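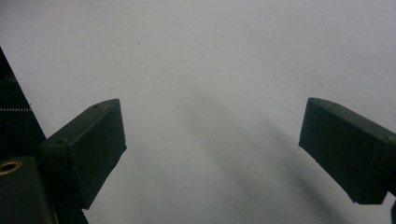
Rukance: gripper opening estimator

Rukance reads wrist camera video from a hand-held gripper and returns the gap between the two finger pads, one value per video frame. It runs as a node ahead of the Flerkia planner.

Data

157 clips, almost 3000 labeled frames. Open and empty frames are kept – the model needs them as the zero-grasp class. 23 clips are held out for testing.

Running it

Set the input folder in config, then start the node. Output is a plain text log.

Known problems

Shadows on pale surfaces can shift the pad edge by 6 pixels. Dark tabletops have not been tested.

Contact: Noémie Nguyen, Grunville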